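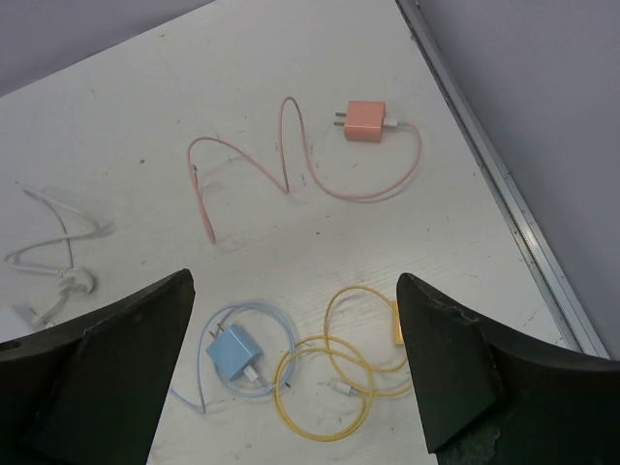

Home | Files | Issues | Changelog | Contact

# umau-chargers — bimanual plug/unplug, READ THE FAULT NOTES FIRST

Version posted 14/06/2025. Maintained by Ea Thygesen at Prumarent. Quick readme, will clean up later.

Task: two arms, one power strip, colored charger bricks with matching-ish cables. Pick a brick, line up the prongs, push it in the socket. Or pull it out and put it down. Strip is never live. Keep it that way if you rebuild this.

2058 episodes total. Most are fine. A block of them is not, see below.

## What went wrong

Right gripper kept reporting "closed on object" with nothing in it. Policy then drove down to the strip and pushed. With empty fingers. On a bad run it pushed hard enough to trip the torque limit and the arm dropped to hold, which on our Ofori controller means it holds wherever it is, still pressing.

First guess was the camera. Wrong. Second guess was loose cable getting between the fingers — also happens, but it's a separate problem (see Cable snags). Cause was the finger zero. It had drifted after a hard contact in March and the closed threshold was never re-checked. So anything under a certain width read as a grasp, including air.

Affected: episodes tagged `grip_zero_bad`. Don't train on the success flag in those. Joint angles and images are OK.

## Cable snags

The bricks come with their leads on and the leads go everywhere. Coils sit right next to each other, a finger goes in for one brick and comes up with its neighbor's cable too. Then the other arm pulls and you get a tug of war across the strip. We lost 3 fingertips this way.

Both arms work in the same middle zone over the strip, so there isn't much room to back out. If you see a cable go tight, hit stop. Don't wait for the limit to catch it. 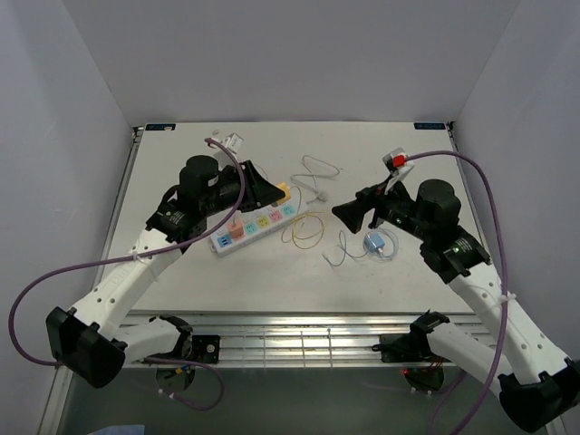 ## Limits we run now

- torque trip at 80 percent of what it was
- grasp timeout 3000 ms, then open and retreat straight up
- on trip: release, not hold. This is the big one
- re-zero both grippers at start of every session, fingers empty
- a person at the stop button whenever both arms are enabled, no exceptions

The release-on-trip change is in `wavow_safety.yaml`. Older configs still have hold as the defualt. Check before you power up.

## Known leftovers

1. Prong direction. Bricks get dropped any which way, prongs up the table, across it, whatever. Grasp planner only uses the brick outline so half the time it comes in on the prong end or right over the connector. Bent prongs are tagged `prong_bent`, probly not all of them.
2. Bricks under the fingers. At low heights the wrist camera can't see all of what is below the gripper. A brick can be mostly hidden behind one finger and the planner will happily come down on it. Use the fixed view as a second check.

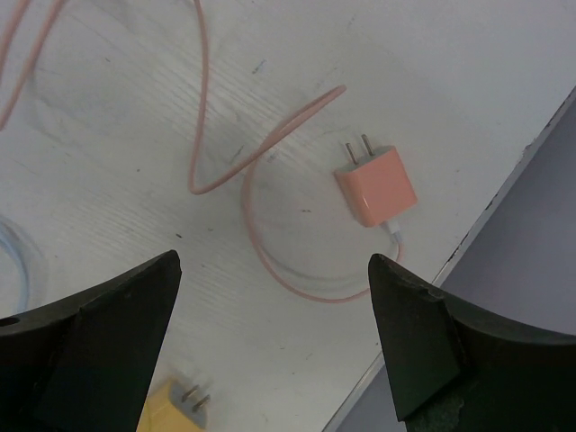

3. Table marks. Specks and scuffs on the white top sometimes get picked up as small objects. Mask is in the tools folder, crude but works.

## If you get a trip

Stop. Photo of the fingers before touching anything. Save the log, write the episode number in the sheet. Then re-zero. Not the other way round, we lost the evidence twice doing that.

Contact: Ea Thygesen, Prumarent — open an issue first please | © Prumarent | Back to top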